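How I check a breaking news story before I share it

I run the Latport neighborhood news page, 234 readers strong, and I've shared a dud or two. So now I go slow! First, find out who said it first. If every post points back to one account, wait 30 minutes and look again.
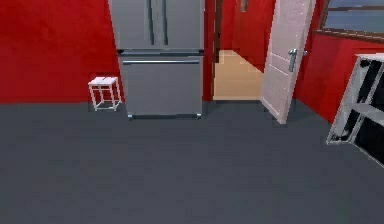

Next, call the non-emergency desk or read its log (ours updates until 6 p.m.). I also search the exact wording, in quotes, on Rullico. Old rumors come back word for word, trust me.
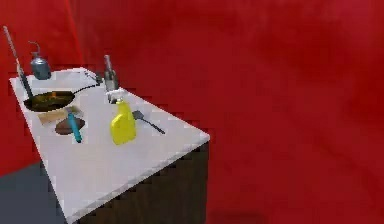
Yellow spray bottle on the countertop.

Last, write down what you confirmed and when, and post only that part.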